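Comparing Two Finger Sets for a Kitchen Arm
Student project report, September 2026
Rezaul Herath and Paraschiva Bratu

Why we chose a kitchen

When we first sat down to plan this project back in February, we wanted to compare grippers on a nice clean bench with foam blocks, the way most of the reports we had read did it. Our supervisor at Surneck listened very patiently and then asked us who we knew that kept foam blocks at home. That was the end of the foam blocks! We moved everything to a kitchen counter and decided to leave it as full as a real one usually is, with the toaster, the kettle, the cans and all the rest in the way.

The question stayed simple. We had one arm and two sets of parallel fingers for it. The Isex set is short and stiff, and the Hitia set is longer and gives a little at the tips. We wanted to know which one a person would be happier to have near their cups and their tea.

How we ran it

We drove the arm by hand with the Ó Briain controller, taking turns so that neither of us got too practiced with one set. Each attempt started with the arm pulled up high, and then we brought it down between the things on the counter toward whatever we had picked as the target. 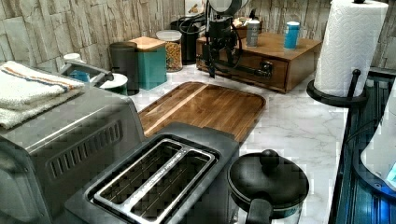 We did 109 attempts in all. Before each session we let the controller warm up and ran the fingers open and shut a few times, a habit we got into after the first afternoon, when the zero position drifted on us and we had to throw out 19 attempts and start over (a painful lesson, but we are very careful about it now). An attempt counted as a success if the object was lifted, held, and put back down without our knocking into anything else.

What we found

On cans and other round things we could hardly tell the two sets apart. The Isex fingers closed faster and felt more sure of themselves, and Rezaul preferred them from start to finish. Thin, flat objects were another story. Paraschiva got tea bags out one at a time with the Hitia fingers after some practice, while the Isex ones tended to bring up two together or crumple the paper.

Reaching past a raised edge was the part we enjoyed least. With long fingers you have to judge the height of the tip very well, and from the operator's chair that is harder than it sounds.
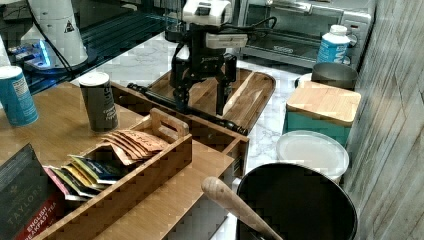
We tried slowing the descent down for the last part of the reach, and that helped both of us a great deal. The controller lets you set the speed as a number with no unit, and we settled on 3000 after trying a good many others. It made each attempt longer, and we were both a little bored by the end, but our bumps dropped off right away.

Problems and things to fix

The cables bothered us more than we expected. We retied them seven times, and a loop would still pull on the wrist when we turned it far to one side. We would also like a second view from low down next time, so the operator can judge tip height without leaning over.

If we had to pick one set today we would keep the Hitia fingers on the arm, though Rezaul would like it written down that he still wants the Isex ones for cans. The attempt log and our controller settings are in the project folder at Surneck, along with the spare finger screws.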